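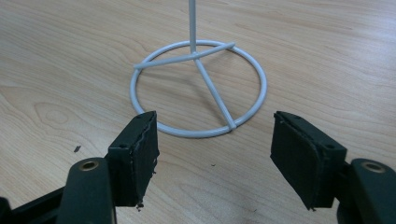 ## The spreadsheet will see you now

Ask Jerkilton town council what it spends on mending roads and you will be sent to a web page. The page has a search box, a row of coloured buttons and a promise that "your town is an open book". Type in "roads" and you get a list of payments to suppliers, sorted by invoice number. Which road, and what was wrong with it, the page does not say.

The council bought the site from Verora, a firm that sells what it calls openness packages to local authorities. Jerkilton went live in November with a speech and a buffet. I went along and came away with a pen. Four months later I am still trying to find out why the bus shelter contract was let twice.

Kátia Araújo used to run the council's records office and now advises other towns on theirs. She thinks the trouble starts with who picks the files. "They publish what is already tidy," she told me. "Anything tidy has been looked at by someone who decided it was safe."

The site lists 36 sets of figures. I opened every one. Several were last changed before the launch, and the file on planning appeals is a scanned letter, slightly crooked, explaining that the figures will follow. The one on library fines is superb. If you have ever wanted to know how Jerkilton's overdue books break down by branch and by age of borrower, your moment has come.

Verora's man on the project, Ronaldo Vasconcelos, is patient about all this. Release first, he argues, and the public will ask for better. Perhaps. The feedback form asks for a "data use case" and will not send without one. I wrote "I live here" and got an automatic thank you.

There is a kinder story up the road in Brotolar, where Iolanda Magalhães and a few parents wanted to know how school places were handed out. They had no portal. They wrote letters, sat through meetings and were sent a box of paper, which they typed up over the winter at her kitchen table. It took roughly 50 evenings. The admissions rules were changed the following term, though the council says it had been meaning to do that anyway.

I would like to believe the two methods could be joined up. Tarık Yüksel, who teaches public administration, certainly does, and he was good company on the subject for an entire afternoon. But when I asked him for a decision in any town that had gone differently on account of a portal, he offered to get back to me.

Jerkilton renews its contract with Verora in the summer. The price is not among the published figures. I have asked for it by post.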